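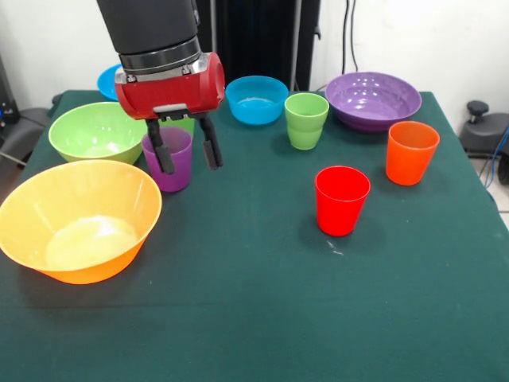 Fixed view: gripper fingers open on either side of a purple cup.

Ernora Tableware Kit: Data Card and Evaluation Notes
Release 9

Summary
Ernora is a manipulation kit supplied by Otavden for use with single-arm robots. It consists of a set of coloured plastic cups and bowls, a table cloth, a recording package and a body of demonstration episodes. The present card accompanies the demonstration episodes and sets out the findings of a review carried out by the Carhuamaca laboratory before adoption of the kit for teaching. The card was last revised on 10th June.

Contents of the release
Episodes: 2,766
Episodes held back for testing: 993
Views per episode: two (one fixed, one overhead)
Format: Flukport archive, one folder per episode
Language instructions: English, one sentence per episode

Each folder contains the two video files, the joint positions of the arm, the gripper state and a plain text file with the instruction. Time stamps are shared across all files in a folder. Users who require only one view may omit the other when unpacking, as the Flukport reader does not depend on both being present.

Tasks covered
The episodes concern picking up, moving and setting down single pieces of tableware. Instructions refer to pieces by colour and type. Where two pieces of the same colour and type are on the table, the instruction adds a position, such as "the green cup nearest the purple bowl". Stacking is covered in a separate archive and is outside the scope of this card.
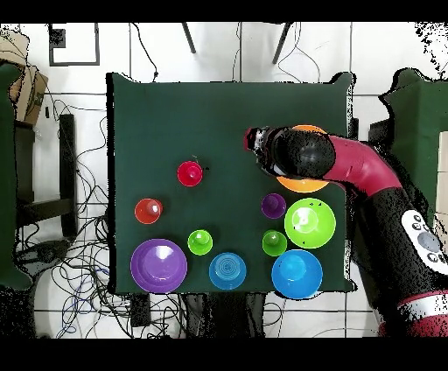

Overhead view: the arm above an orange bowl, with cups and bowls set out separately on the cloth.

Views
The overhead view gives the layout of the table and is recommended for tasks in which position matters. It has two limitations. The arm hides part of the table whenever it reaches inward, and the outlines of the arm and of nearby equipment may carry speckled noise. Black bands at the top and bottom of the overhead image are part of the supplied files and should be cropped by the user before training.

The fixed view shows the gripper fingers and the sides of the pieces more clearly. Pieces at the back may be hidden by those in front. Reviewers found it the more useful view for judging grasps.

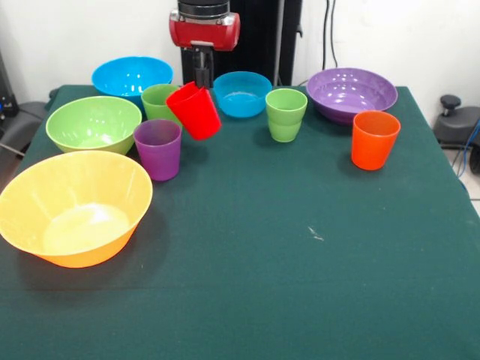
Fixed view: red cup held by the rim and hanging at a tilt.

Grasp labels
Each grasp is labelled as upright, tilted or lost. A tilted grasp is not treated as a failure, provided that the piece is set down on its base. The reviewers disagreed with the supplied label in 47 episodes, most of them on the boundary between upright and tilted. Corrected labels are provided in a separate file, and the original labels have been left unchanged.

Known limitations
The pieces are glossy, and overhead lighting produces white highlights that may be mistaken for edges or small objects. The cups are translucent in some colours, which affects colour matching when one cup stands behind another. Only one cloth colour is included. Models trained on this release alone should not be assumed to perform on patterned or pale surfaces.
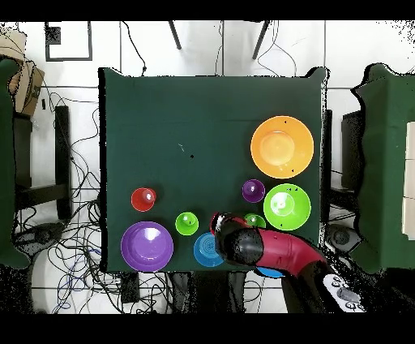 Overhead view: the arm extended across the lower part of the table.

Hidden objects remain the principal difficulty in the overhead files, and users should plan for them when preparing object labels. The supplied labels mark a piece as present only if part of it can be seen. With the arm low over the table, a blue bowl may be partly covered and another blue piece reduced to a sliver at the table's edge, while the large orange piece at the upper right remains in clear view. Scores should therefore be reported separately for clear and partly hidden pieces.

Recommendation
The laboratory considers the kit suitable for introductory courses and for comparing grasp methods. It is not recommended as the sole source of training data for service use.

Maintenance
Corrections may be submitted through the Flukport page for this release. The next revision is planned for September and will include the revised grasp labels as the default.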